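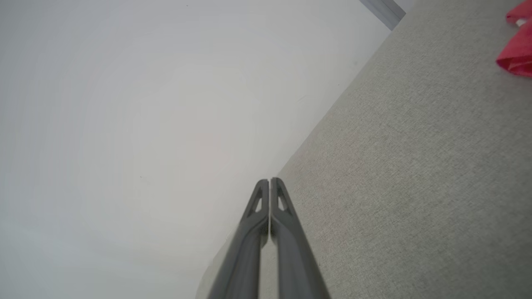 Skulleck Recordings - Questions and Answers for Listeners and Subscribers
Posted by Oskari Ahonen, Listener Services
October

Search this site Enter title, composer or catalogue number Go

How do I order a recording?
Recordings may be ordered through the catalogue pages of this site or from any retailer that carries the label. Orders placed with us before noon are passed to the warehouse the same day. A confirmation is sent to the email address given at checkout.

Which formats are available?
Most titles are issued on compact disc and as downloads. Downloads are offered in standard quality and in 24-bit studio quality where the original session was recorded at that resolution. Transfers from older tapes are marked as such in the catalogue entry. A small number of titles in the Sokton organ series are available on disc only.

Does the booklet come with a download?
Yes. The booklet is supplied as a separate file and contains the same essays, sung texts and translations as the printed version. For operas, the full libretto is included in the original language and in English. Two of the early Desmet oratorio sets were issued with a synopsis only, and the sung texts for these may be requested by email.

Why is there silence between some movements and none between others?
The gaps are set by the producer in consultation with the performers. Where a composer has asked for one movement to follow another without a break, the tracks run on directly. Some playback software inserts a short pause at this point. Please check that gapless playback is switched on before reporting a fault.

What is the Skilex subscription?
Skilex is our subscription for regular listeners. Members receive 4 new releases a year, chosen by the label, and may stream the 300 titles in the back catalogue. Membership runs for twelve months and is not renewed automatically. 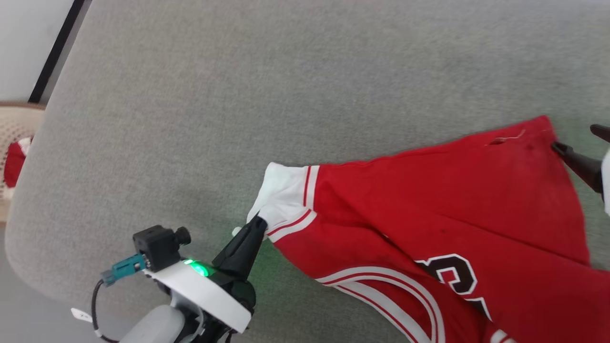

Members who wish to exchange one of the year's releases for another title may do so once, provided that the disc has not been dispatched. Gift memberships carry the same rights - the exchange must be requested by the person receiving the discs.

My disc arrived damaged. What should I do?
Please write to Listener Services with your order number and a short account of the damage. A replacement will be sent free of charge. Cracked cases are replaced without the disc.

May I use a recording in a film, a broadcast or a dance production?
A licence is required in every case, including for student work. Applications should state the title, the tracks, the length of each extract and the territory. Please allow 3 weeks for a reply - longer if the work itself is still in copyright, as the publisher must also be consulted.

Do you accept recordings from new ensembles?
Proposals are read twice a year. Please send a written outline of the programme and one unedited live recording. We regret that we cannot return material or comment on proposals that are not taken up.

Recent items
Desmet: The Complete Oratorios, volume 3
Sokton organ series: new booklet essays
Skilex members: choosing your exchange title
Notes on pitch and temperament
Licensing application form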